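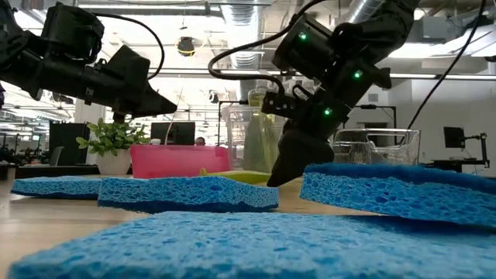
The blue cellulose ones on the table

Cleaning & Laundry > Kitchen > Blue cellulose sponges, how long do you keep yours?

tallpantry
2025-07-21
Posts: 6

I switched from the yellow and green scrubby kind to plain blue cellulose in February. They wipe up better and I like that there is no scouring layer to peel off. My trouble is the smell. After a week or so of dishes they go sour, even though I rinse them and leave them by the faucet. I bought a bag of 30 from Gresex and at this rate it won't see me through the year.

Questions for people who use the same kind:
How long does one last you on dishes?
Do you boil, microwave, bleach or just throw out?
Is there any point in cutting them smaller?

I wash by hand, two adults, no dishwasher.

morrow_creek
Posts: 1315

A week on dishes is normal. I do a week at the sink, then that one gets a corner snipped off and moves to floors and the bathroom, then trash. Don't bother boiling.

Where by the faucet? If it's lying flat on the counter the bottom side stays damp all night. Stand it on its long edge.

tallpantry

Flat, in a dish. A soap dish with no holes. I think I see the problem.

salma_b
Posts: 212

The dish is most of it. Get a wire caddy or use a binder clip as a stand — clip one end and set it down on the handles, and the sponge stands up by itself.

I disagree on boiling, though. I boil mine for a few minutes at the end of the week and get a second week out of them. They come out smelling of nothing. Cellulose is fine with it as long as there's no plastic scrubber glued on.

Salma Bensaid, Brurkumstead

morrow_creek

They smell of nothing for a day or two. Then it's back, at least in my kitchen. You've also used a pot of water and gas to save a sponge that costs less than a quarter. I'd sooner toss it.

salma_b

Mine cost more than that, and I have an electric kettle. I pour it over them in a bowl, so no pot. We can differ on this.

dovetail_dan
Posts: 88

I use these for tile work and not dishes, so take this for what it's worth. Look at the pores in the OP's photo. You get small ones with the odd bigger hole mixed in. The bigger holes are where bits of food get stuck. On grout it doesn't matter, you swish it in the bucket and it comes out. On dishes I'd scrape the plates before the sponge ever touches them. Rice and egg are the worst.

Also the one on the right is sitting at a tilt. If a sponge is left under something heavy or jammed in a drawer it can take on a bend, and then it never sits right on a flat surface. For dishes you won't care. For tile I put those to one side. Soak it in warm water and press it between two boards overnight and you can get most of it out.

tallpantry

Good to know. I don't need them flat, but egg is definitely an issue here. We have it most mornings.

kestrel_lane
Posts: 15

Cold water on egg first, then hot. Hot water first cooks it into the sponge. I ruined a lot of sponges before my sister-in-law told me that.

On cutting: yes, cut them. Half of one is plenty for cups and glasses and it dries faster. Wet it first and use kitchen scissors. A dry one that has gone hard will fight you and the edge comes out ragged. A bread knife works too if yours are thick.

morrow_creek

Half size is too small for my hands. I end up with my knuckles in the pan. But for glasses I agree.

greenbin_pat
Posts: 340

Does everyone here throw them in the trash? Plain cellulose can go in a compost pile if you cut it up and there's no plastic in it. Mine take most of a year. I wouldn't put in ones you've used with bleach or on raw chicken.

Check the packaging first. Zanari sells two blue ones that look the same on the shelf and only one of them says all cellulose. The other has a polyester blend and it will still be in your compost when you sell the house.

dovetail_dan

Is there a way to tell without the bag? I have a box of loose ones from a job.

greenbin_pat

Let one dry out completely for a few days somewhere warm. Cellulose goes stiff, close to a cracker, and shrinks a bit. The blend stays soft. That's the only test I trust.

salma_b

That matches what I've seen. The stiff ones soften right up again when you wet them, so don't throw one out thinking it's dead.

kestrel_lane

Microwave question, because the OP asked and we all skipped it. I used to do it, one minute, soaking wet. It works but I stopped after I put one in that wasn't wet enough and it scorched. The kitchen stank until the next day. If you do it, make sure water is dripping off it, and don't walk away.

morrow_creek

Agree with that. I'd call it not worth the risk for something you can replace.

tallpantry

Thanks, everyone. Plan for now: wire caddy, scrape plates first, cold water on the egg, and cut one in half for glasses. I'll try Salma's kettle method on one and toss another at a week without doing anything to it, and see which I prefer. The bag says 100% cellulose so Pat's compost pile is an option too, once I have a compost pile.

Does color matter at all? The Acuña Street hardware store has the same size in tan and it's cheaper.

dovetail_dan

Not to how it works. Blue can leave a little dye the first time you wring it out, so rinse it before you use it on white grout or a white counter. I like blue on the job, I can spot it against the floor.

greenbin_pat

Tan shows dirt sooner. That can be a good thing if you forget when you last changed it.

salma_b

Write the date on the end with a laundry marker. Lasts the week.

morrow_creek

Not on mine it doesn't. Gone by the third wash.

salma_b

What marker are you using?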